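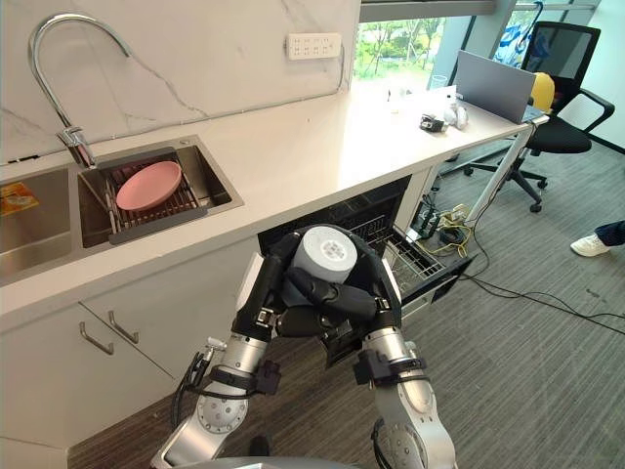
Higinio Magaña

Section 3. Recording arrests and detentions after a protest

This section explains how to enter a detention report in Wenora, the case register used by the Basness legal observer network. Please read it fully before your first shift at the desk.

1. Open Wenora and choose New report. The system gives the report a number, for example 422. Write this number on your paper notes.

2. In the field Place, enter the town first and the street second. For the demonstrations in August, choose Ochoa or Wulgate from the list.

3. Enter the name of the detained person as the family spells it. If you have only a nickname, put it in the field Other names and leave the first field empty.

4. Choose the source: witness, relative, lawyer or police statement. One report can have several sources, but each one needs its own line.

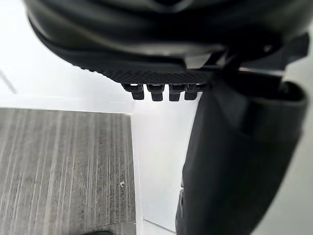
Fig. 3. Close view

5. Enter the time of arrest. If witnesses give different times, write the earliest and the latest – do not calculate a middle one.

6. Press Save as draft. The report now waits for a second reader, who has 48 hours to confirm it.

Caution: Never write the address of a witness in the field Remarks. This field is printed in the public version of the report.

Note: When the person is released, do not delete the report. Change the status to Released and add the time. The total of detentions stays the same, and only the number of people still in custody goes down.
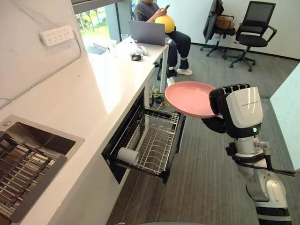
The same rule is valid for a person who is moved to another police station. Open the existing report, press Transfer and enter the new place. A second report for the same arrest would be counted twice.

7. Before you leave the desk, open the list Drafts and check that no report of yours is without a source. The page closes itself after 10 minutes without activity – text that is not saved will be lost.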